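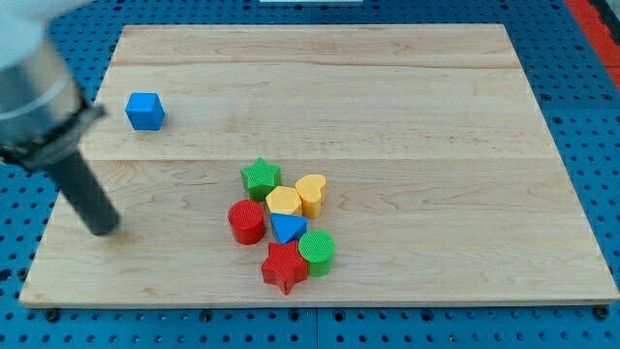 Kusum Rastogi replied:

We lost a weekend's bookings the same way. Check whether the room calendar is set to the server's time zone and not your own, under Settings, Region. Ours had flipped after an update and every booking after 2 pm landed on the next day.

Ticket 118
Product: Womano Bookings, desktop and web
Site: Ballisley
Opened: July 2021
Raised by: Uldis Raudsepp
Priority: Normal
Status: Closed

Problem as reported
Afternoon bookings for the Hornska room show on the wrong day in the web calendar. The desktop program has them right. Confirmation emails carry the wrong day as well. The Guérin room is fine.

Log

Uldis Raudsepp
Checked Region as Kusum suggested. Site time zone was already correct. Changed it to another zone, saved, changed it back, saved again. No difference in the web calendar. Logged out and cleared the browser cache, same result. Tried a second browser, same.

Support
Thanks. Please open the Hornska room itself (Rooms, Edit, Advanced) and tell us what is in the Time zone override field. It should be blank unless the room is in a different zone from the site.

Uldis Raudsepp
It says UTC. The same field for Guérin is blank. I didn't set it. The Hornska room was copied from the old template in October and Guérin was made from scratch, if that helps.

Support
It does. The old template carried an override with it. Please clear the field, save, then run Rebuild calendar from the Tools menu. Do it when no one is making bookings. Existing entries are re-read from the desktop program, so nothing needs retyping. Any site with fewer than 300 entries should finish in one pass.

Uldis Raudsepp
Cleared and rebuilt. The web calendar now matches the desktop for everything except 7 bookings, which are still a day late. All of them are repeat bookings.

Support
Repeat bookings keep the zone they were created with. Open the first one in each series, press Save without changing anything, and choose Apply to all.

Uldis Raudsepp
There were 3 series. Done, and they have all moved to the right day. Sent myself a test confirmation for a 4 pm booking and the email is correct too. Is there a way to resend confirmations in bulk?

Support
Yes. Bookings, Select all, Actions, Resend. Filter by room first or the Guérin hirers will get one as well.

Uldis Raudsepp
Resent for Hornska only. Happy for this to be closed.

Kusum Rastogi
Ours had the override too, on the small room. Cleared it this morning.

Support
Closed. Old template withdrawn from the download page.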